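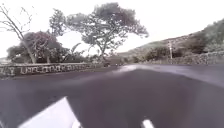
EQUIPMENT & BUDGETS

The Robot in Next Year's Road Budget

Hurell wants a machine that inspects pavement markings without a crew. The sales pitch is smooth. The spreadsheet has holes in it.

By Liam Hayes
7/25/18

The upper curve on the hill road is the kind of place salespeople don't bring up. The asphalt is wide and dark and goes up and over a rise, so you lose the far side of it well before you get there. There's a low stone wall on one side with white lettering along most of it, a rocky bank on the other, and brush growing close to the edge. The big white marking on the pavement is easy to make out on an overcast day. Whether a computer can reliably tell it from white letters on a wall is one of the questions I took to Hurell with me, and I came home with it still in my bag.

Hurell's road department looks after 389 lane miles, a good share of them in the hills. In November it will ask for money to lease an automated inspection unit called the Soseck, sold by a company named Clikby. The Soseck rides on the back of a pickup, or on its own small electric cart if you pay for the bigger package. It films the road as it goes, grades every line and arrow for wear, and sends the paint truck a list of what to redo. In the bigger package the cart also drives itself, at a walking pace, with a human following in another vehicle.

Read that last part again. The self-driving version needs a person behind it in a second truck. Clikby calls this person a "safety companion." The department's current method is one person in one truck, with a clipboard.

I have been writing about public works equipment long enough to have seen the automatic pothole patcher, the thermal crack finder and the drone that was going to count culverts. Some of it was good. The crack finder, in the right hands, paid for itself. A lot of the rest is in sheds. What the shed machines had in common was a budget written around the purchase, with everything else marked "to be determined."

So let's look at what's on paper here.

The quoted lease for the basic Soseck is $2,104 a month. I'll say right away that this is a fair price for the hardware, and lower than I expected. It covers the camera head, the mounting frame, the computer in the cab and a year of software updates. It doesn't cover the truck. It doesn't cover the data plan, which in hill country means either a booster or driving back to the yard to upload. It doesn't cover the second set of calibration targets, and you'll want a second set, since the first set lives on the ground in a yard full of heavy vehicles.

The self-driving cart is priced "on consultation." I asked for a number four times. I was offered a demonstration.

Then there's labor, and here the pitch gets slippery. Clikby's proposal claims the department will recover 2,144 staff hours a year. I asked the department how many hours it now spends inspecting markings, and the answer was that it has never tracked them separately. Inspections get done on the way to other jobs. A supervisor drives up to look at a washed-out ditch, notices the stop bar is going, writes it down. You can't recover hours you were already using for something else, and when I put this to the company, the reply was that the figure came from "a comparable agency profile." I asked which agency. That was confidential.

Somebody does have to look at what the machine produces. The sample report I was shown flagged every marking it wasn't sure of and left it for human review. Fine, I'd want it to. But the flags bunch up exactly where you'd expect them to, on curves, crests, shaded stretches, patched pavement and anywhere the surface is blotchy from old repairs. On a flat state highway this might be a small pile. In Hurell it won't be. Whoever clears that pile needs to know paint, and the people who know paint are the ones who are supposed to be getting their time back.

A crest worries me more than anything else on the list. The cart sees what's in front of it, and on a road that humps up and bends at the same time, what's in front of it is mostly sky. A driver coming the other way has the same trouble. Put a slow cart just past the top and a follow truck just short of it, and you have built yourself a traffic control problem, with signs, cones and flaggers, all of it at the going rate. I couldn't find a line for flaggers anywhere in the proposal.

The department's equipment manager, Chu, is no pushover, and was more candid than most people in that chair. "If we don't ask for something this cycle, we don't get to ask again for a while," Chu told me. I understand it. Money for routine striping is hard to get because striping is dull. Money for a robot is easier. There's a picture of it in the brochure. More than one manager has told me, off the record, that the machine was how they got the paint.

But that cuts both ways. When the lease comes out of the same pot as the paint, and in Hurell it does, then every month of Soseck is a month's worth of something else. Chu figures the basic lease is equal to roughly 300 gallons of paint over a season, once you take out what they'd have bought anyway. I wouldn't hang much on that estimate and neither would Chu. Still, it's the only figure in the whole file that compares the machine with the thing it's meant to help.

Is there a case for it? Sure. Clipboards get lost. Two inspectors will grade the same worn arrow differently, and the one who's tired will grade it better so he can go home. If a driver runs wide on a curve and somebody sues, a dated record of the markings is worth a lot, and right now Hurell would be digging through glove boxes. A machine that drives the same roads twice a year and keeps its files in order would be an improvement even if it never graded a thing. You could get most of that with a decent dash camera and somebody willing to name the folders properly, but I've met departments, and I know how the folders go.

If I were sitting across from Clikby, I'd skip the demonstration in the parking lot and ask for two weeks on the worst roads in the county, at their expense. Go up and down the hill. Go in flat gray light and again at low sun. Run it past that wall with the lettering and find out if it tries to schedule the wall for repainting. Have one of the older inspectors do the same roads separately without seeing the machine's results, then lay the two lists side by side and argue over them with the door closed.

I'd also get these in writing before anyone signs:

A price for the self-driving cart, as a number.

Who owns the footage, and what it costs to get it back when the lease ends.

How long a broken camera head takes to replace, and whether the monthly fee stops while it's gone.

The name of one agency with hills that has used the thing through a full season, and a phone number there that gets answered.

An hour count for reviewing flags, measured during the two weeks.

Clikby's representative said a trial "could be explored" for customers who had committed to the first year. I wrote that down word for word. It's a strange sort of trial that comes after the signature, and if a contractor offered the department a used grader on those terms he'd be walked back to his car.

The request as it stands is for the basic package with an option to move up to the cart in the second year. The option price is blank. Chu says it will be filled in before November. I asked whether the proposal would still go forward if it wasn't, and Chu said that would depend on who else was in the room.

Meanwhile the striping truck needs a pump. It has needed one since spring, and the quote for it is in the same folder, two pages behind the Soseck, with no sticky note on it.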